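Kheri Mussa had the controller in both hands and his elbows tucked in, the way the Rimitz manual said. Hashini stood by the sink and kept the tally.

"That's 30," she said. "You need 52 by tonight."

"I know what I need."

Moving the tray was meant to be the easy job. Reach across the marble, close on the rim, lift, set it down, let go. But the arm did what his wrist did, a beat late, and his wrist was tired. On the last seven runs it had come in too steep. Hashini had thrown out three of them.

"It will learn that wobble," she said. "It'll think the wobble is part of it."

He rolled his shoulders and started again. This time he didn't look at his hands. He thought of his mother clearing up in August, when the house was full, and how she never hurried a tray. The arm swung round past the toaster and went out to the right. It slowed when he slowed.
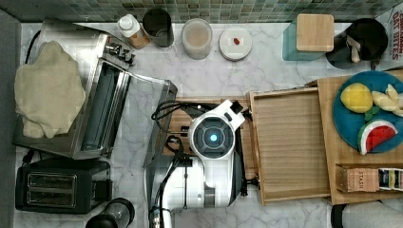 Slower at the rim, Hashini told him, and don't squeeze until it has stopped moving.

He waited. Then he squeezed, and felt the small push back against his finger.

"Keep that one," he said.

She had already written it down - 31, good - and was drawing a line under it.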